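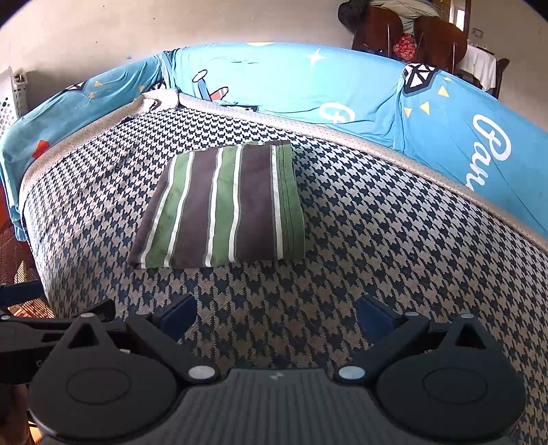
Ata da reunião de percepção e planejamento – projeto Skaltness

Presentes: Shona Ruawai, Faisal Farooqui, Kirsty Whitelaw, Dimas Lumbantobing
Ausência justificada: Kiran Joshi

1. Ata anterior
Aprovada sem alterações.

2. Segmentação de tecidos
Faisal apresentou os resultados do modelo novo. De 217 episódios de dobra, 179 tiveram a máscara correta do primeiro ao último quadro. Os erros se concentram em pano listrado sobre fundo xadrez ou pied-de-poule, onde a borda do pano se confunde com o padrão de baixo. Dimas lembrou que a bainha de outra cor ajuda quando está visível e propôs tratá-la como classe separada. Aceito para teste.

3. Distorção da lente
O planejador ainda recebe pontos sem correção perto das bordas, e uma beirada reta de colchão chega curva. Kirsty vai passar a correção para antes da segmentação. Custo em tempo de execução ainda não medido.

4. Pose da garra
Discutido se os dedos devem entrar na máscara de exclusão. Shona prefere máscara fixa para o corpo e calculada para os dedos, conforme a abertura. Faisal discorda do cálculo quadro a quadro – acha caro. Sem decisão, volta na próxima reunião.

5. Ferramenta de anotação
O Cevero trava ao abrir lotes com mais de 1000 quadros. Até a correção, usar lotes menores.

Encaminhamentos
Faisal: treinar com a classe de bainha.
Kirsty: correção de lente e medição do tempo.
Dimas: abrir chamado sobre o Cevero.
Shona: enviar a Kiran o resumo do item 4.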